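Palden DJ Isolator, Rack Version

The Palden is a three-band rotary isolator for club and mobile use. It sits between the mixer's master output and the amplifier or system processor, and gives full cut on each band with up to 9 dB of boost.

Crossover points are selectable on the rear panel. The low band can be set to 100 or 400 Hz and the high band to 2000 Hz or 4 kHz. Filters are 24 dB per octave on all bands. Most house and techno sets work well at 100 and 2000 - the lower setting keeps the kick apart from the bassline.
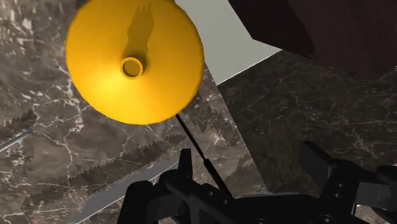 Inputs and outputs are balanced XLR. Unbalanced sources can be connected with pin 3 tied to pin 1, at a loss of 6 dB. The bypass switch is a relay type and passes signal with the power off, so a failed supply will not silence the room.

Changes in the current version
Stepped centre detents on all three knobs. Lower noise floor on the high band. The Trurnance power supply is now internal - the older external unit does not fit.

Specifications
Input impedance: 20 kilohms
Maximum output: +24 dBu
Height: 2 RU
Colour: black or grey

Supplied with power cable and rack screws. The Dinsa knob set is sold separately. Circuit design by Idris James, front panel by Letay Birhane.

Page updated 2022-02-10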